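# Setting Up a Rest and Water Schedule for Hot Workdays

Updated April 22, 2025

Supervisors at all Clulum sites are responsible for preparing a written rest and water schedule before the start of the warm season. The steps below apply to outdoor crews and to indoor areas without cooling, including the Pluteck loading building. The completed schedule must be posted where every crew member can read it.

## Step 1: List the tasks and work areas

Record each job performed during the shift, the hours when it is normally done, and the clothing or protective equipment it requires. Mark any task that involves direct sun, heavy lifting, or work near ovens, boilers, or running engines. Tasks marked in this way should be moved to the early morning whenever the workload permits.

## Step 2: Choose the rest area

Each crew must have a shaded or cooled place to sit within a short walk of the work. A break room, a meal room, or an open-sided tent is acceptable. The area must have enough seating for everyone on break at the same time, and it may not be used to store fuel or chemicals.

Tables in the rest area are to be wiped down at the end of each shift. Food may be eaten there, but drinking water must be kept in covered containers and away from dishes.

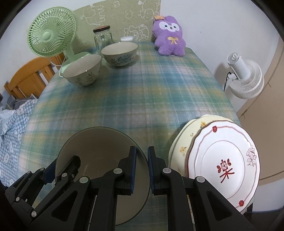
## Step 3: Set the break times

Enter fixed break times on the Dixit form. Workers may not trade breaks for an earlier end to the shift. For crews of over 20 people, stagger the breaks so that the rest area is not crowded.

Workers who are new to the site, or who are returning after a long absence, follow the reduced schedule for their first 6 shifts. Note their names on the form and assign each of them a partner.

## Step 4: Assign the water checks

Name one person per shift to check and refill the water supply. Cool water must be available from the first hour of work, and cups must be provided unless workers carry their own bottles.

## Step 5: Review and file

Go over the schedule with the crew at the start of the shift, including the signs of heat illness and the number to call for help. Send a copy to the Hular safety office. Schedules are reviewed again in August, and sooner if a worker reports symptoms or if a break is missed.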